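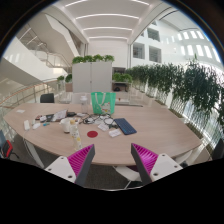
The Sudus people want every shared studio to fill in their "psychologically safe workplace" checklist before the residency money comes through, so I've filled it in for Maltbridge. I'm a painter with a clipboard and I'm sceptical of the whole thing, as you'll gather from the comments. The form has no box for ordinary hazards, and a big table with black cables tangled between a partly filled mug and a keyboard would sail through it without a mark. I've added a second part for that sort of thing. Ratings are Yes, No, Partly or Can't say. I've used Can't say a lot.

**Site:** Maltbridge shared studios, ground floor and mezzanine
**Checked:** December, mid-afternoon, lights on
**Form:** Sudus wellbeing checklist, plus my own additions

## Part A: the Sudus questions

- [x] **A1. Artists have a space to be alone.** Yes.
 Comment: It's called a studio. Everyone has one, and most have a door. The two on the mezzanine have curtains, and a curtain doesn't stop a radio.

- [ ] **A2. Artists are encouraged to see setbacks as growth.** Can't say.
 Comment: Encouraged by whom? Four of us got knocked back by Fontes in the same round and I didn't see much growing. One person sanded a panel for two days. If that counts, tick it.

- [x] **A3. There is a quiet room.** Yes.
 Comment: Former paint store. It still smells of turps after a long weekend with the vent shut. See B4.

- [ ] **A4. Residents have completed the resilience module.** Partly.
 Comment: The module is 60 slides. Slide 12 says creative people are "more open to feeling", and slide 31 says that openness makes them tougher. I went looking for where either claim came from and found a footnote pointing to a survey of 546 people who described themselves as creative and then scored their own coping. I'd score myself pretty well too if I got to hold the pencil. I'm not saying it's wrong, and I'd like it to be right. I wouldn't build a funding rule on it.

- [ ] **A5. The studio has a mood board for daily check-ins.** No.
 Comment: We had one. It filled up with drawings of the landlord's dog. We can put another up if the money depends on it.

- [x] **A6. Artists know who to call in a crisis.** Yes.
 Comment: The best question on the form. The numbers are inside the kitchen cupboard door and next to the phone, in print you can read without glasses. Both local numbers were rung to make sure they still work, and one had changed. Fixed. I'd happily swap the other eleven questions for this one and a reminder to ring the numbers twice a year.

- [ ] **A7. Workloads are balanced with rest.** Can't say.
 Comment: Nearly everyone here has another job. Any rest they get happens somewhere else, and I'm not going to pretend I've measured it.

- [ ] **A8. Leaders model vulnerability.** Can't say.
 Comment: We don't have leaders. We have a key roster.

- [x] **A9. Feedback sessions follow agreed rules.** Yes.
 Comment: Crits run 20 minutes each with a kitchen timer. The artist can stop it at any point and doesn't have to say why. This has done more for the mood of the place than the slides, in my opinion, but I notice I have no survey either.

- [ ] **A10. Artists' struggles are celebrated as part of the process.** No, and I'd argue against it.
 Comment: I've known painters who put off seeing a doctor because they believed the bad stretch was where the good work came from. Some of the work was good. They'd have painted it, or something as good, after a decent night's sleep. A safety form should stay well away from this one. Please pass that on.

- [x] **A11. Drinking water and a place to sit are available.** Yes.
 Comment: Tap in the kitchen, chairs in the meeting room, one couch nobody trusts on the left side.

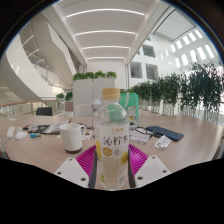 - [ ] **A12. The studio promotes a positive identity around being an artist.** Can't say.
 Comment: I asked for a meaning and was sent the same sentence in bold. If it means the tenants are treated as people doing a job, then yes, mostly. If it means posters, no.

Part A score by their method: five ticks out of twelve, or "emerging". The band above is "flourishing". There doesn't seem to be one for a studio that's basically fine.

## Part B: things that can hurt you

Nobody asked for these. Checked on the same walk.

- [x] **B1. Exits clear.** Yes at the front. The back door was clear once two stretchers and a plinth had been shifted. They need a home that isn't the back door.

- [ ] **B2. Leads and power boards.** Partly. Nothing frayed that I could find. Leads across walkways in two studios and a board plugged into another board under the mezzanine. The second board has been unplugged and I've left a note on it. Keep cups off any desk that has power running over it, please. That's a general rule and it goes for me as well.

- [x] **B3. Fire extinguishers in date.** Yes, both tags current.

- [ ] **B4. Ventilation.** No. The fan in the old paint store turns but I held a tissue to the grille and it hardly moved. Until it's fixed, I don't think we should be sending upset people in there to breathe deeply. This is the one item I'd ask Sudus to pay for. The quote is $600 fitted.

- [x] **B5. Solvents lidded and labelled.** Yes, bar one jam jar with no label, now labelled "unknown, don't sniff". Owner to claim it or it goes to the chemical drop-off.

- [ ] **B6. Kiln area.** Can't say. The Gudamden kiln was in the middle of a firing and I wasn't going to open it for a form. Gloves were on the hook, the barrier was up, the log was filled in. Needs a proper look when it's off, including the door seal.

- [ ] **B7. Ladder to the mezzanine racks.** No. One rubber foot is worn through on the wall side. Tagged out. Use the steps until there's a new one.

- [ ] **B8. Rag bin.** Partly. Metal, with a lid, as it should be. Lid was off. Oily rags can heat up on their own and this has been said at three meetings.

## To do

1. Fan in the quiet room. Book it whether or not Sudus comes good.
2. New ladder foot, or a new ladder if the old one won't take it.
3. Second look at the kiln when it's cold.
4. Hooks for leads along the mezzanine wall.
5. Find out what A12 means.

I've sent Part A in as required, with the comments left in. Part B went in the same envelope. If the form comes back asking me to turn the Can't says into Yeses, I'll be sending the same one again. Next walk-through is due before the new residents move in, and somebody else can hold the clipboard.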